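Jasper Peeters
10/20/26

Moving apartments next month, so I've been reading up on renters insurance. Putting my notes in a thread for anyone else who keeps meaning to do it.

1/ Your landlord's policy covers the building. It generally does not cover your couch, your bike or your laptop. I rented for years before I read that part of a lease.

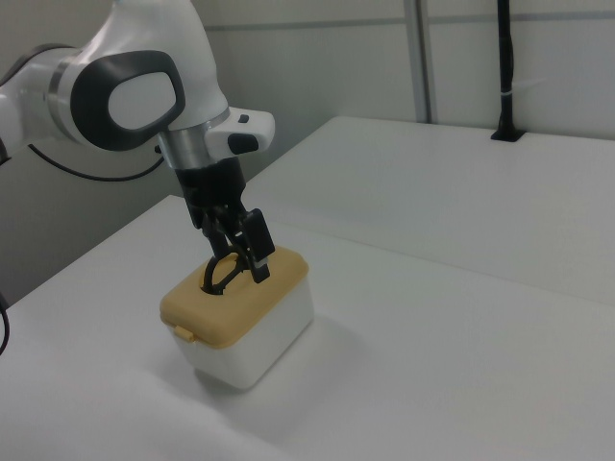
2/ First thing to check is whether a policy pays replacement cost or actual cash value. Cash value means they subtract for age. A five-year-old TV is worth very little on that kind of policy.

3/ Second is the deductible. One quote I got had $200 and another had $388. The second was cheaper per month, but a small claim would hardly be worth filing.

4/ Make a home inventory before you need one. Go room by room and open the closets. Write down the item, when you bought it and what you paid. Serial numbers for electronics.

5/ Receipts on thermal paper fade. I scanned mine in June and a few were already blank. Email copies to yourself so they aren't stored only in the place that might flood.
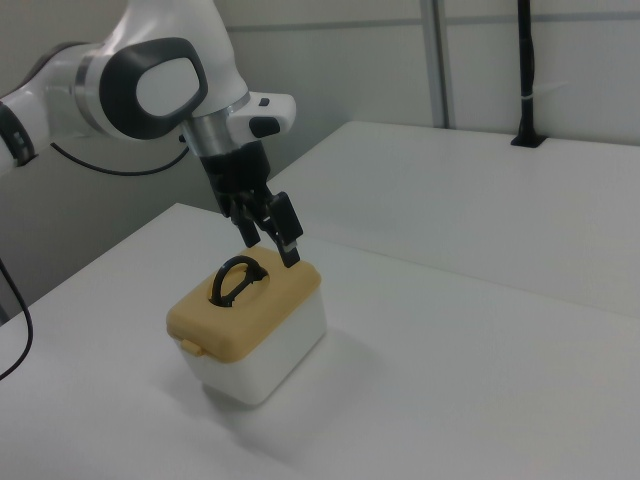

Small box, yellow lid.

6/ Jewelry, instruments and collectibles often have their own limits. If you own something worth more than the limit, ask about adding it by name. My guitar needed this.

7/ Flood is usually separate. Water from a burst pipe and water from a river are treated differently. Read that page twice.

8/ A roommate is not automatically on your policy. Ask before you split the bill. 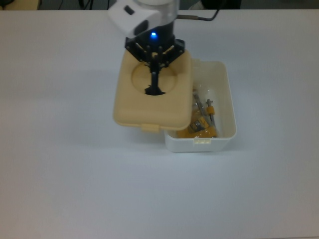
Do I need to keep the list going after I sign up?
Update it when you buy something expensive, and go over the whole thing when the policy renews.

9/ Still waiting on one more quote. Will add it to the thread when it comes in.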